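Totadura wins coolant valve order for electric city buses

Totadura has received a series order from the bus builder Sodard for electrically actuated coolant valves. The valves will be used in the thermal management system of Sodard's next battery-electric city bus, which is planned in 12-metre and articulated versions.

The order covers a four-way valve with an integrated brushless actuator and control board. Each 12-metre bus will carry two valves, one in the battery circuit and one in the circuit serving the cabin heat pump. The articulated version has a second roof-mounted battery group and will carry three. Deliveries of pre-series parts begin in January, with series production to follow once the vehicle has completed type approval.

No order value has been published. Totadura states that the contract runs for the planned life of the vehicle platform and includes service parts for a further period after the last bus is built. Volumes are to be called off quarterly against a rolling forecast. 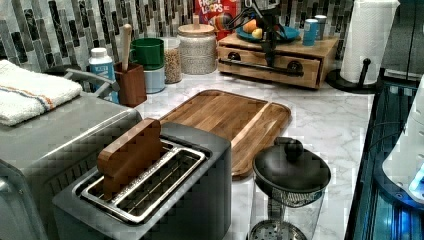
The valve is a rotary design. A moulded plug turns inside an aluminium housing and connects the four ports in different pairs, so that the battery circuit can be joined to the radiator, to the chiller or to the waste heat loop from the traction motors. Intermediate positions allow the flow to be split between two outlets. In earlier Sodard vehicles the same task was carried out by three separate two-way valves and a set of hose joints, each with its own wiring branch.

Rated flow is 70 litres per minute with a water and glycol mixture. The housing is designed for coolant temperatures down to minus 40 degrees Celsius, and the actuator is supplied from the vehicle's 24-volt system. Communication with the thermal control unit is by CAN. If the supply is lost, the valve stays in its last position, and a separate spring-return variant is available for markets where the operator specifies a defined fail position. Sodard has ordered the version without spring return.

Position is measured by a contactless sensor on the output shaft. The control board compares the measured angle with the commanded angle and reports a fault if the plug does not reach its target within the permitted time. It also records motor current at each movement. A slow rise in current usually points to deposits on the plug or wear in the shaft seal, and the workshop can read the stored values through the normal diagnostic connector.

Assembly will take place at Totadura's plant in Villalobos, where the company already builds auxiliary water pumps for trucks and off-road machines. A new line is being installed in the east hall next to the existing pump test area. It consists of a semi-automatic assembly section, a leak test station and an end-of-line rig on which every valve is run through its full travel with coolant at operating pressure. The line has been laid out for an output of 800 valves per week on two shifts. Machining of the housings remains with an outside foundry group, which will deliver them washed and ready for assembly.

The plug and seal set will be supplied by Plalta, a moulder of technical plastics. Plalta has supplied Totadura with pump impellers for several years and is cutting two new tools for the valve. The first tool has been sampled and the dimensional report accepted with minor corrections to one sealing face. The second tool is due before the end of the pre-series phase. Until then, all plugs will come from the single tool, which limits the weekly quantity but is sufficient for the pre-series schedule.

Validation is under way. Durability testing combines thermal cycling with continuous movement between the end positions, followed by vibration testing on the bracket that Sodard uses on the roof frame. Salt spray and high-pressure cleaning tests have been completed on the housing and connector. The outstanding items are the extended ageing test on the shaft seal and the electromagnetic compatibility test on the complete assembly with the vehicle harness fitted.
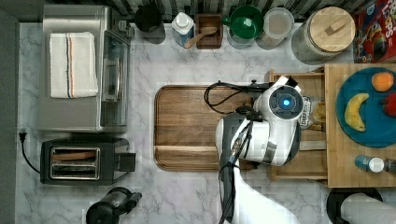
Sodard intends to fit pre-series valves to a small group of test buses during the winter. The vehicles will be run on normal urban duty cycles with frequent door openings, which place a high load on the cabin heating circuit and are considered the main design case for the heat pump valve. Data from the test buses will be used to set the final control maps. Changes to the software can be made until the start of series production, while the hardware is frozen from delivery of the first pre-series batch.

For Totadura the order extends its bus business from pumps to flow control. The valve shares its motor and most of its electronics with the company's current 24-volt pump, including the connector and the microcontroller. Only the gearbox, the output shaft and the position sensor are new. According to the company, this reduced the development time and allows both products to draw on the same stock of electronic components.

A larger valve with five ports is in development for heavy trucks. It uses the same actuator with a higher gear ratio and is intended for vehicles in which the battery, the power electronics and the brake resistor share a common radiator package. Prototypes are running on the bench at Villalobos, and samples will be available to vehicle manufacturers after the bus valve has entered series production. No customer has been announced for the truck version.

Recruitment for the new line will start with test technicians and maintenance staff, followed by assembly operators before the change to two shifts. Operators from the pump line will be trained on both products.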